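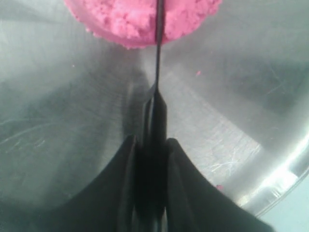
Brumberg Choral Society Opens Registration for Spring Recording Project

The Brumberg Choral Society has opened registration for its spring recording project, a full-length album of songs from the Ovholm valley. The recording will be made in the former grain hall at Tardale, where the Society has held its summer concerts for several seasons, and will be released through Brandes Records.

The album will contain 12 songs, four of which have not been recorded before. These four come from a set of handwritten part books held in the parish archive at Ovholm. The Society's music staff spent last winter preparing modern performing editions. In two of the songs the tenor line was missing after the second verse and has been completed in the style of the surviving parts. The printed booklet will state clearly which measures are original and which have been supplied.

Registration is open to current members and to singers from outside the Society who have at least one season of experience in a choir, chorus or vocal ensemble. The recording chorus will be limited to 80 voices. Places will be given first to members who sang in the fall program, and the remaining places will be filled by short audition. Applicants should prepare one verse of any song in English and will be asked to sight-read a brief passage. Auditions will be held in October in the rehearsal room at Brumberg. Accompaniment will be provided for those who bring a copy of their music.

Singers accepted into the recording chorus will be expected to attend all rehearsals from January onward. Rehearsals begin promptly at 7 p.m. and end at 9:30 p.m. Sectional rehearsals for altos and basses will start 45 minutes earlier on alternate weeks, as the lower parts in the Ovholm songs divide frequently. Members who miss more than two full rehearsals may be asked to give up their place on the recording, though they remain welcome to sing in the concert that follows.

The sessions at Tardale will take place over one long weekend in April. The hall has a long natural echo that suits unaccompanied singing, but it also carries outside noise, and sessions have been scheduled to avoid the hours when the mill road is in use. Singers are asked to wear soft-soled shoes and to leave bracelets, watches and telephones in the cloakroom. The hall is heated only at the street end. Warm layers are strongly advised, particularly for the evening session. Hot drinks and a light supper will be available, and dietary needs should be entered on the registration form.

Instrumental parts will be recorded separately. Three of the songs call for fiddle and reed organ, and the Society has been granted use of the organ belonging to the Ovholm schoolhouse. The instrument is tuned slightly below modern pitch. Rehearsal tracks at the correct pitch will be sent to all accepted singers, and members are asked to practice with these tracks in place of a home piano.

The album will be issued on compact disc and as a download. A vinyl edition of 1212 copies is also planned, with a fold-out sheet giving the full song texts. Members of the recording chorus will receive one copy in the format of their choice and may order more at the member price. Proceeds will go toward the Society's music library, where many of the older choral scores need to be rebound or replaced.

A concert of the complete program will be given at Tardale in early summer. Tickets will go on sale to members two weeks before general release. Subscribers to this newsletter will receive the booking notice by e-mail. Those who prefer to book by mail may request a paper form from the Brumberg office.

Registration forms are available at the office and at the sign-in table before each rehearsal. Completed forms must include voice part, a daytime telephone number and a signed recording release. Singers under 18 also need the signature of a parent or guardian. Forms received without a signed release will be returned to the applicant, and the place cannot be held in the meantime.

The part books will be on display in the lobby at Tardale on the evening of the concert, from 6 p.m. until the end of intermission.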